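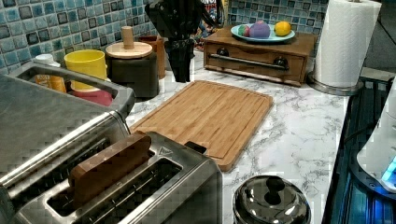
How many demonstrations should we record before training on a new kitchen task?

We start with 20 for a task with one object and one target, train on those, and only then decide whether to record more. For moving a piece of toy fruit from the plate to the cutting board, 20 was enough to see where the policy was weak. It reached for the right thing but let go too high, and the fruit rolled.

Most of the fix was in how we drove the arm. I had been hurrying the last part of each run, so the slow lowering over the board hardly featured in the data. I recorded 8 more with the release done at a crawl, and the drops went away. Jae-in Geum recorded the same task by hand guiding, moving the arm directly, and got smoother paths, but his own hands kept turning up in the overhead view. We now use hand guiding only to work out a good path, and record everything by remote control with the Gunley handset.

The wrist view is the one to check before you keep a run. Close to the worktop the gripper takes up a good part of it, and if you approach from the wrong side you lose sight of the board edge just when you need it. 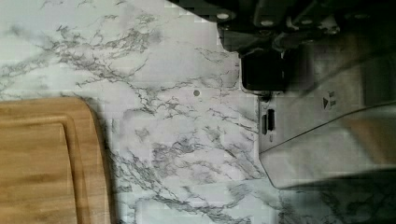
Uchenna Ekpo wrote:

Has anyone compared one operator against several? We have 22 runs on our board task, all mine, and I am worried the arm is only learning my habits. I always come in from the left and I always stop for a moment before closing the fingers. Should I throw out the pauses? Also, do you move the board between runs or leave it where it is?

Uchenna, I would keep one operator until the task works at all, then add a second. With two of us from the start the policy hesitated halfway, as we had chosen different sides to approach from. Agree on a side first.

Trim the pauses if they are long. A short stop before the grasp did us no harm — the long ones taught the arm to sit and wait.

We do move the board. After every 4 runs it gets shifted or turned a little, and the fruit on the plate is swapped about. The appliances stay put for now. 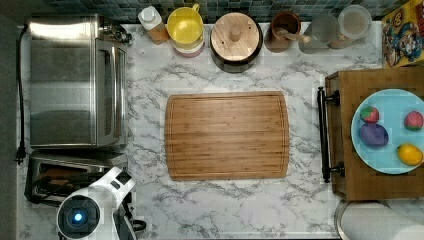 Worktop from overhead, board clear, fruit on the plate.

If you can share your Stukik logs I will run them through the same trimming script. It expects the wrist and overhead streams to have matching start times, so check that before you send them.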